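Chapitre 4
Mesurer une longueur : du pas à la règle

Combien y a-t-il de pas entre votre porte et la boulangerie ? Posez la question à deux voisins et vous obtiendrez deux nombres différents – et c'est là que la mesure devient passionnante ! Au bourg de Wostberg, un marchand comptait le drap en coudées, un maçon en pieds, et chacun avait raison chez soi. 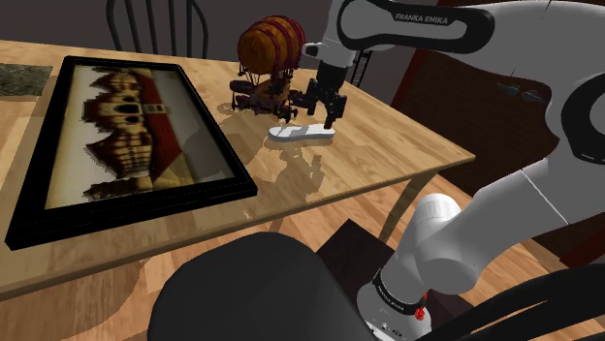 GRANDEURS ET MESURES

Mesurer, c'est comparer un objet à une unité choisie d'avance. Le bord d'une table, la hauteur d'un cadre, la largeur d'une façade : tout se prête au jeu, pourvu qu'on garde la même unité du début à la fin. Avec le mètre, 2955 mm s'écrivent aussi 2,955 m, et l'on passe de l'un à l'autre sans rien recompter (quel confort !).

Prenez maintenant un objet allongé, à bouts arrondis. Où commence sa longueur ? On le place entre deux équerres, bien parallèles, puis on lit l'écart.

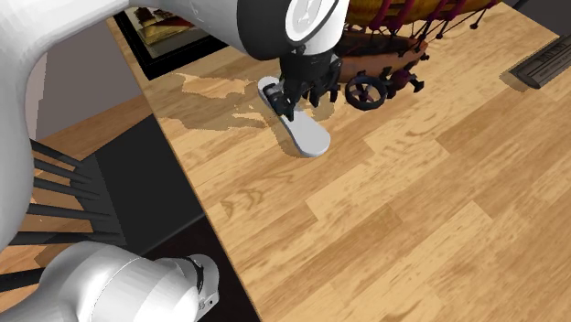
Fig. 4.2 – Un petit objet blanc, long et étroit, posé à plat.

Essayez avec une cuillère, puis recommencez trois fois. Vos résultats varieront un peu, et ces petits écarts nous occuperont jusqu'à la page 100.

Dans la même collection
Chapitre 3 : Compter et ranger
Chapitre 5 : Les aires, de la cour au champ
Cahier Bunska : 700 exercices corrigés

Commentaires des lecteurs
Morfudd Hughes : Mes élèves ont mesuré toute la cour mardi, ils ne voulaient plus rentrer !
papi_jo : Le corrigé de l'exercice 829 est-il en cm ou en mm ?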